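티켓 1387번: 핸드헬드 그리퍼 시연 데이터 재학습 후 성공률 상승 주장, 재현 안 됨
상태: 보류 (재현 대기)
구성 요소: Stukik 학습 파이프라인 / 정책 평가
보고: Beverley Mellor
우선순위: 보통 → 높음 (4월 회의 이후 변경)

증상

4월 내부 보고서에 "양손 핸드헬드 그리퍼 시연을 추가하면 정리 작업 성공률이 크게 오른다"는 문장이 있습니다. 같은 체크포인트를 받아 Lanlow 쪽 평가 셀에서 돌렸는데 오르지 않았습니다. 기존 원격조작 데이터만 쓴 기준 모델과 구별이 안 됩니다. 보고서의 그래프에는 오차 막대가 없고, 시드가 몇 개였는지도 적혀 있지 않습니다.

환경

학습 코드: Stukik 4월 브랜치
시연 데이터: 양손 그리퍼 에피소드 169개
평가: 작업당 시도 14회
시드: 2개 (나중에 확인함, 아래 참조)

기록

[Mellor] 데이터 문제인지 평가 문제인지부터 갈라야 합니다. 우선 보고서를 쓴 Uda 팀에 평가 로그 원본을 요청했습니다. 요약 표 말고 시도별 로그로 달라고 했습니다.

[Uda 팀] 로그 올렸습니다. 체크포인트 선택은 평가 성공률이 가장 높은 것으로 했습니다. 다른 팀도 다 그렇게 합니다.

[Mellor] 그게 첫 번째 문제로 보입니다. 체크포인트를 여러 개 평가해 놓고 제일 높은 것만 보고하면, 같은 시도를 두 번 쓴 셈입니다. 한 번 고르는 데 쓰고, 자랑하는 데 또 쓰고. 작업당 14회면 한두 번 운 좋게 집은 것만으로 순위가 바뀝니다. 기준 모델에도 같은 선택 절차를 적용했습니까?

[Uda 팀] 기준 모델은 마지막 체크포인트입니다. 예전 수치를 그대로 가져왔습니다.

[Mellor] 그러면 비교가 성립하지 않습니다. 두 모델 모두 마지막 체크포인트로 다시 평가해 주세요. 시드도 두 개로는 부족합니다. 시드 사이 차이가 두 조건 사이 차이보다 큽니다. 로그에 그대로 나와 있습니다.

[Michalski 측 담당] 끼어들어 죄송한데, 저희는 효과가 있다고 봅니다. 핸드헬드로 모으면 사람이 자기 손 속도로 움직이니까 동작이 훨씬 자연스럽습니다. 원격조작 데이터는 중간에 망설이는 구간이 너무 많아요. 영상만 나란히 틀어 봐도 차이가 보입니다.

[Mellor] 동작이 자연스러워 보인다는 것과 정책이 더 잘한다는 것은 따로 확인할 일입니다. 망설임 구간이 원인이라는 것도 아직 가설이고요. 원격조작 데이터에서 정지 구간을 잘라낸 조건을 하나 더 넣읍시다. 그걸로 격차가 사라지면 장비를 바꿀 이유가 없습니다.

[Michalski 측 담당] 동의합니다. 잘라내는 기준은요?

[Mellor] 양손 그리퍼 속도가 모두 임계값 아래인 구간. 임계값은 평가 전에 정해서 이 티켓에 적어 두세요. 결과를 보고 나서 바꾸면 무효로 하겠습니다.

[Uda 팀] 마지막 체크포인트끼리 다시 돌렸습니다. 추가 데이터 쪽이 여전히 높긴 한데 차이는 많이 줄었습니다. 작업 하나에서는 기준 모델이 앞섭니다.

[Mellor] "여전히 높다"고 쓰기 전에 구간 추정부터 붙여 주세요. 제가 직접 계산해 보니 두 조건의 구간이 거의 전부 겹칩니다. 앞선 작업 하나는 각주로 내리지 말고 표에 남겨 두시고요.

2025년 5월 17일 토요일

[Mellor] 데이터 쪽을 봤습니다. 궤적 정렬, 그리퍼 개폐 신호, 타임스탬프 순으로 확인했습니다. 개폐 신호는 정상입니다. 타임스탬프는 왼쪽과 오른쪽 사이에 일정한 어긋남이 있는데, 두 조건의 격차를 설명할 만큼 큰지는 모르겠습니다. 보정한 버전으로 따로 학습을 걸어 두겠습니다.

더 신경 쓰이는 건 배치의 다양성입니다. 표본으로 꺼내 본 에피소드들은 물체 놓인 자리가 서로 비슷합니다. 보고서 본문은 "다양한 초기 배치"라고 하는데 어떻게 정했는지 절차가 없습니다. 평가 셀에서도 같은 자리에 물체를 놓았다면 성공률은 일반화가 아니라 암기를 재고 있을 수 있습니다. 참고용으로 한 장 붙입니다.
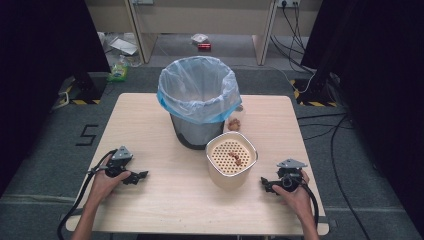
첨부 1. 나뭇결 테이블 위의 양손 그리퍼. 가운데에 구멍 뚫린 덮개가 있는 크림색 용기, 그 뒤에 봉투를 씌운 회색 쓰레기통.

용기 덮개 위에 갈색 음식 조각이 모여 있고, 쓰레기통 옆 테이블 위에도 작은 조각이 하나 있습니다. 이런 낱개 조각을 성공 판정에서 어떻게 처리하는지 문서에 없습니다. 테이블에 한 조각이 남으면 실패입니까, 부분 성공입니까? 평가자마다 다르게 봤다면 기준 모델의 예전 수치와는 애초에 비교할 수 없습니다.

[Uda 팀] 판정은 평가자 재량이었습니다. 덮개 위가 비면 성공으로 친 경우가 많았을 겁니다.

[Mellor] "많았을 겁니다"로는 닫을 수 없습니다. 기준 모델을 평가한 사람과 새 모델을 평가한 사람이 같습니까?

[Uda 팀] 다릅니다.

[Michalski 측 담당] 그럼 저장된 평가 영상을 조건 이름 가리고 다시 채점하면 되지 않나요? 로봇을 다시 돌리는 것보다 싸고요.

[Mellor] 그렇게 합시다. 채점자 두 명, 서로 결과를 못 보게 하고 일치도도 같이 보고. 다만 영상 재채점으로는 배치 문제가 풀리지 않으니 새 배치 평가는 그대로 진행합니다.

남은 작업

정지 구간 임계값 기록 (Michalski 측, 학습 시작 전)
블라인드 재채점 (Uda 팀)
학습 데이터에 없는 배치로 재평가 (Lanlow 셀)
타임스탬프 보정 학습 결과 첨부 (Mellor)
보고서의 "크게 오른다" 문장 삭제 또는 수정 (Uda 팀)

[Uda 팀] 마지막 항목은 재채점 결과가 나온 다음에 해도 될까요?

[Mellor] 문장은 지금 내려 주세요. 결과가 받쳐 주면 그때 수치와 구간을 붙여 다시 올리면 됩니다. 티켓은 재현 대기로 둡니다.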